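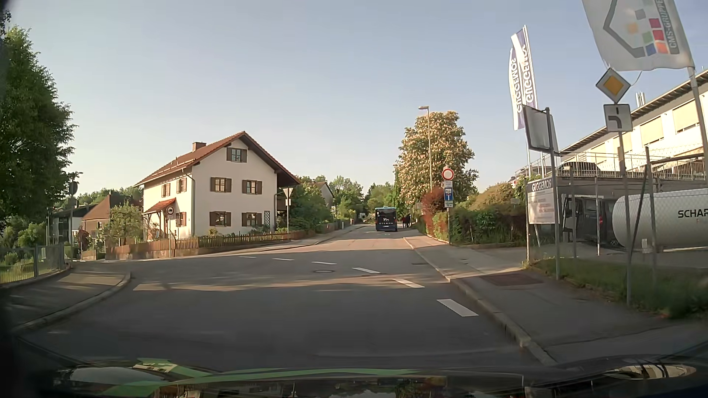 Neighborhood Driver Wanted, Part Time, Jonddale

Print this page | E-mail to a friend

Maes is a small door-to-door ride service for people who can't easily get themselves to the doctor, the pharmacy, the hairdresser or a friend's kitchen table, and we are looking for one more driver to join us from May. We have been going up and down the residential streets of Jonddale long enough that many of our passengers wave before we've even pulled up, and we would love to find somebody who'd enjoy that as much as we do.

You would be driving one of our cars, mostly on quiet roads between family houses with gardens, where there's a bend, then a junction, then another bend, and you share the way with the town bus and with people on foot. It's gentle driving but it does ask for attention. There are yield signs to respect, shady stretches where the sun suddenly falls across the road, and hedges and fences close to the corners. If you are the kind of driver who slows down early and doesn't mind waiting behind the bus while everyone gets on, you will fit right in.

The job is 15 hours a week, usually in the mornings, with the first pickup at 8:30. You'll get your list the evening before. Most rides are short, and a good part of the work happens with the engine off — walking someone to the door, carrying a shopping bag up the steps, finding the glasses that slid under the seat. Please leave yourself time for the chat as well, as for some of our passengers it's the nicest part of the trip.

What we ask of you: a full driver's license held for at least 3 years, a clean record, and enough strength to fold a walker and lift it into the trunk. You don't need to have driven for a living before. Two of our present drivers came to us from a bakery and a school office, and they are wonderful at it. Knowing the streets helps, but we'll ride along with you for your first 2 weeks, so you can learn which corners are tight and who likes the front seat.

We pay by the hour, waiting time included, and we supply the car, the fuel and a warm jacket for winter. You also get a paid morning each spring for a refresher with the Mutivham driving school, which is better fun than it sounds (there is cake).

To apply, write a few lines about yourself to Tomás Baptista at the Maes office, or drop in any day before noon. A formal résumé is fine, a handwritten letter is just as welcome. Do tell us which mornings suit you and whether you're comfortable with a dog in the back.

Comments (3)

Rosebank: My mother has been riding with Maes since her hip operation. Lovely people, always on time. Good luck finding someone!

pete_h: Would you take a retired person? I'm 68 and still drive every day.

Maes office: Yes please, pete_h, do write to Tomás!

Print this page | E-mail to a friend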